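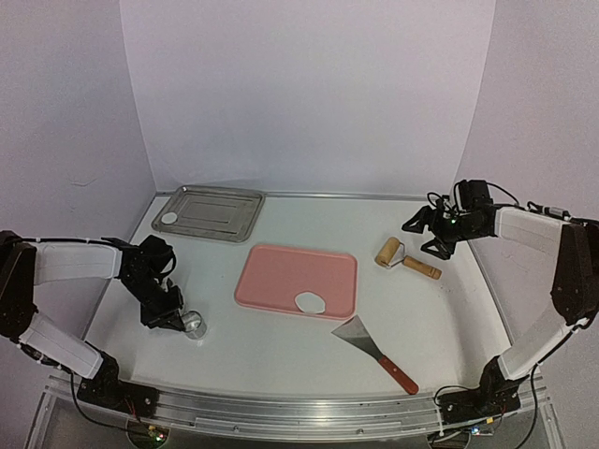 Figure 3. One of the two-arm cells during the dough task. The left gripper is at the glass cup; the rolling pin, spatula, pink tray and steel tray are shared by both arms.

4. Equipment planning and cost

4.1 What was bought

The cell in Figure 3 is the unit we used for all planning in this section. It holds two arms on a shared aluminum rail, a white work surface, plain walls on three sides, and the hand tools for one task. We refer to it as a Prida cell, after the name the lab gave to the first build. The arms were ordered as kits from Dranine and put together in our own shop. The rail, walls and table frame were ordered separately from Nuchit and arrived cut to length.

The original plan called for one large industrial arm with a tool changer. Kristiansen priced that option in February and found that the arm alone would have used up most of the equipment line, leaving very little for tooling, spare parts or a second station. Small arms built from servo joints are weaker and less precise, but a failed joint can be replaced without sending the whole arm back. For tasks such as pressing, cutting and lifting soft dough, the loads are low enough that we accepted the loss in precision.

The final order covered nine cells. Seven were placed in regular use, one was kept for testing software changes, and one was held back for parts. The last of these was not in the first version of the budget. It was added after the supplier quoted a lead time for servo joints that was longer than the gap between two of our planned data collection periods.

4.2 Cost per cell

We split the cost of a cell into four groups: arms and grippers, structure, electronics and cabling, and task objects. Arms and grippers were by far the largest group. Structure came second, mainly due to the rail, which has to be stiff enough that the motion of one arm does not shift the base of the other. An early test with a lighter rail showed visible movement at the far end whenever both arms sped up together, and we moved to a heavier profile before placing the full order. The heavier profile added $141 per cell.

Task objects are easy to leave out of a budget. The objects for the dough task are ordinary kitchen items and cost little one at a time: a small glass cup, a wooden rolling pin with a metal frame, a spatula with a red handle, a pink plastic tray and a stainless steel tray. Across all cells, with spares, the first year of task objects came to $1,068. Glass cups made up a large share of the replacements. We looked at clear plastic cups as a substitute but kept glass, as the plastic ones flexed in the gripper and did not cut dough of the same thickness cleanly.

Wooden handles also wore faster than we had planned for. The gripper fingers are angular and press on a small area, and the rolling pin handles began to show dents within the first weeks. Later orders used the same model with a layer of tape on the handle.

4.3 Spare parts and downtime

Prasertsri kept the repair log for the full period. Each entry gives the cell, the part, the time the cell went out of use and the time it came back. Wrist joints and gripper joints were replaced most often. Shoulder joints failed less often but kept a cell out of use for longer, as the arm has to come off the rail and be calibrated again once it is back on.

Total downtime over the period was almost 587 hours across the cells in regular use. More than half of this was time spent waiting for parts – the repairs themselves were short. After the parts cell was opened up for use, waiting dropped sharply, and the remaining delays were mostly for items we had not thought to stock, such as short cables and mounting bolts.

Based on the log, we would now order wrist and gripper joints at the same time as the arms, and would set aside a fixed share of the arm cost for them. We would not stock shoulder joints beyond one pair for the whole site.

4.4 Floor space and staffing

The cells were laid out in two rows with a walkway between them, so that one operator could reset objects in several cells without crossing the room. Resetting the dough task takes longer than most of our other tasks. The dough has to be portioned and set out, and the tray and blade are wiped between runs. We had budgeted operator time from a block sorting task, which was too low for this one, and the difference had to be covered from the travel line.

Scheduling was done with Tollell, our in-house booking tool, which assigns cells by task and keeps food tasks away from cells used for electronics work. This rule reduced the number of cells available at any one time. Groups planning a mixed set of tasks should size the order by the busiest task type and check the total against available floor space before signing with a supplier.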